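How I Write a Book Review Without Giving Away the Ending

I finished the second Larnik book last night (568 pages!) and wanted to gush right away. I've spoiled enough endings for my sister to know better, so I use these steps.
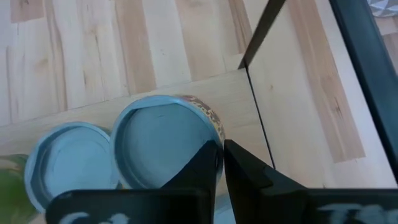 Step 1: Stop at the halfway mark
Jot down what's happened so far and how you feel about it. Anything after that point stays out of the review. For Roscombe I quit right when the letters show up, and there was still plenty to say.

Step 2: Set up the story in 2 sentences
Who is it about, and what do they want? Done.

Step 3: Talk about the people
I could go on all day about grumpy old Lefèvre, and I did once, for 3,000 words. Keep it under 400.

Step 4: Say who would like it
Age, mood, how scary it gets. Mention a slow start too (Prerville, I love you, but wow).

Then let it sit overnight and read it out loud before you post.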